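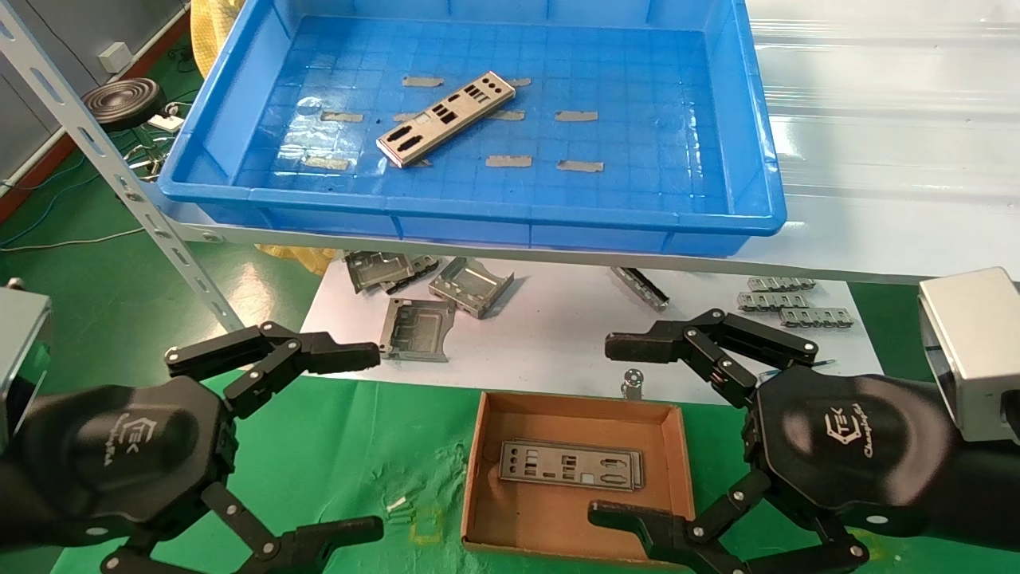
Jiden Build Group, Custley Shared Workshop
Progress report to the Trudis small projects fund, September

Hi all,

Second report from us, and a longer one than the last because we have something on the bench to talk about. I've tried to follow the headings you sent over but I ran two of them together, sorry. Money is near the bottom if you want to skip to it.

Where we are

Both arms are up, both hands are on, and the thing moves when we ask it to. When I wrote to you in spring Jiden was one arm clamped to a sawhorse and a laptop with a cracked hinge. Now it's a two-handed setup at its own spot in the back bay, with a shelf in front of it and a work table under the shelf, and we can run it for a whole evening before anything needs a wrench.

A quick reminder of the job, for whoever is new on your side. The workshop strips down a lot of dead desktop computers, and the stamped metal ends up in buckets: brackets, rails, little tabbed strips, and above all I/O shields, the thin plates with the cutouts that go around the ports on the back of the case. People come in wanting one particular part and give up after ten minutes of digging and a cut thumb. Jiden is supposed to pick through that stuff and put like with like. Shields go first since they're the ones people ask for.

The layout we've settled on is the one at the top of the page. Blue tray up on the shelf, white paper on the work surface under it, green cloth in front of that with the open cardboard tray in the middle. There's a silver shield lying across the blue tray and a dark gray one in the cardboard, and those two are our standard pair for trials. The brackets, the rail, the tabbed strips and so on are spread on the paper so the vision side has some clutter to cope with. We went through a lot of arrangements to get here, including a month with everything in one big bin, which I would like to forget.

What works

Picking a shield off the cloth or out of the cardboard tray is in decent shape. In our last full round we ran 20 tries from the cardboard tray and 12 of them ended with the plate held and lifted clear. I know that's not a number to frame and put on the wall, but in spring it was zero, and most of the misses now are the same miss, so I feel pretty good about it. The fingers come down, touch the long edge of the plate, and push it flat against the side of the box instead of getting under. Mayu Yagi has been working on a small sideways drag before the close, so that the plate rides up the cardboard wall a little and leaves a gap for a fingertip. The first tries with that were ugly. The more recent ones are a lot less ugly!

The cloth was her idea too. Flat thin metal on a bare tabletop is about the worst thing you can ask these fingers to pick up, with their blunt rectangular tips, and a bit of give underneath makes a real difference. It also wrinkles, and when it wrinkles the camera sees edges that aren't there. So we gain some and lose some. For now we're keeping it and smoothing it by hand between rounds.

Telling the two shields apart works almost all the time. Same for telling a shield from a bracket. The narrow tabbed strips still get mixed up with each other if they overlap, so we're laying them out stepped, with some space between, until that's better.

What doesn't

The blue tray. I have a lot to say about the blue tray.

We liked it because it's wide and has proper walls, and the color is nothing like any of the metal. What we didn't think through is the bottom of it, which shines. The overhead lights land on it as pale spots and the software is very willing to believe that a pale spot is a piece of silver metal. If the shield is lying in among the glare, as it is in the picture, the outline comes back with bites taken out of it, or with an extra corner. Then the arm goes for the extra corner. The strips of gray tape on the tray floor don't help either, being more or less the color of the parts, and I want them gone or swapped for something loud before the next round.

Yoshinori Nagano wants to line the tray with the same green cloth as the table. I want to turn off half the lights. We tried mine first, and the people at the next bench had opinions, so we'll be trying his.

Then there's the reach. The tray sits on the shelf and the shelf is further back than the paper, so the arms are close to the end of their travel by the time they're over the far wall. Anything lying near the back is a gamble. We could bring the shelf forward, but then it hangs over more of the work surface and we lose sight of the parts nearest to it. I've moved that board more times than I can remember. The slotted uprights make it easy to move, at least – I'd do the same again if I were starting over.

The left wrist also picked up a small wobble in the summer. It was a screw. It took us two evenings to find out it was a screw, and I'll leave it there.

Hours and people

We put in 78 hours between us this period, counting only time at the bench with the arms powered. Reading, arguing and sweeping up aren't in there. Mayu did most of the grip work, Yoshinori did the camera and the part recognition, and I did the frame, the wiring, the shelf (again) and this report.

Two regulars from the Oshima repair evenings have started dropping in as well, and they've been great for one thing in particular, which is handing us parts we never thought of. One of them brought a shallow metal tray piece with raised sides that the software flatly insisted was a shield. Fair enough, from straight above it sort of looks like one if you squint. It's now part of the regular clutter.

We had one open evening in August, where anybody in the building could come and swap the parts around and watch what happened. Good turnout, good questions. The most common one was whether it could do screws. No. Please stop asking about screws.

Money

The hands were the big item and they were paid for out of the first payment, as agreed. From the second payment we've bought the shelf uprights and boards, a replacement power supply, a length of cable chain that turned out to be too stiff and is going back, and the cloth. The camera mount came in cheaper than we'd planned because Yoshinori made it out of offcuts. Receipts are in the folder we shared with you last time, same link.

We haven't touched the line for spare fingertips. I'd like to ask if we can move part of it over to lighting. Two diffused panels on a low mount would let us leave the workshop lights alone and still get rid of the worst of the glare, and I think that would do more for the results than anything else we could buy. If that needs a form, send me the form.

Next 3 months

First, line the blue tray and rerun the same tries, same two shields, so we have a fair before and after. I'd like that done before anybody changes anything else, and I've said so in the group chat in capital letters.

After that, the handover. At the moment one hand does the work and the other mostly waits its turn. The long plates would be much easier to set down neatly if one hand held each end, and Mayu has a version of this running with the arms at a crawl. It's slow enough that you can go get a coffee. But the plate arrives level, and with one hand it tends to arrive on its corner.

Then real buckets. We've been feeding Jiden parts laid out on paper, one layer, nothing tangled. The buckets aren't like that, they're a bird's nest, and I expect the first week with them to be rough. We'll probably tip out a small amount at a time and have a person spread it before the arms start. If that's as far as we get by the end of the grant I'd still call it useful, because the digging is the part people hate.

I had put floor tape and a proper barrier on the list for this period and it hasn't happened. We work with one person on the stop button at all times, and no hands on the table while the arms are live. The barrier is back on the list with my name next to it.

You asked if somebody could come by. Yes, please do, evenings are best, any time after seven. Ring the side bell because the front one has been dead since the spring, and bring a dead computer if you've got one lying around.

Thanks again for backing this. Let me know about the lighting money when you get a chance – the sooner we can order, the sooner I can stop moving lamps around.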